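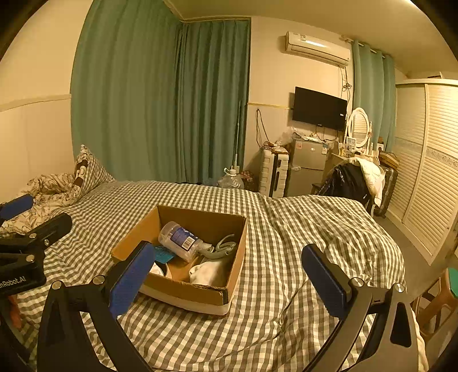 From: Antigoni Ververidis
To: durireo-users
Date: October 25, 2023
Subject: Re: left finger drifts open after a few picks

On the Durireo list, P. Sarantis wrote:
> We have the same trouble on the Kumdale pair. Left finger
> reads closed, but the pad has backed off and the part drops.
> Homing again clears it for a while. Is it the encoder or the
> linkage? Ours went back to Susteck in June and they found
> nothing.

It was the linkage on ours. The encoder was fine.

There is a set screw at the base of the left finger that holds the crank to the shaft. Ours had backed out far enough for the crank to slip under load. The encoder sits on the motor side of the slip, so it keeps reporting closed. That would also explain why the bench check at Susteck came up clean, if they ran it without a load.

I went through the log from the day it got bad. Out of 59 picks it dropped 8, all of them bottles or other smooth items. Cloth and cards never dropped, even with the finger nearly 2 mm off.

What I did:

Power off and pull the battery first. The fingers can snap shut if you free the crank with the driver live. I got a pinched thumb that way and it bled.

Take the pad off, then the side cover. Clean the old thread lock out of the hole. Put in a new screw with medium thread lock and leave it overnight.

Home the finger and close it on a full bottle. Put a paint mark across the crank and shaft. If the mark splits, the screw is slipping again.

No drops since, but I have only had it back in use for two days. I would not lift glass with it yet.

Does anyone have the torque value for that screw? The manual only gives the one for the cover.

Antigoni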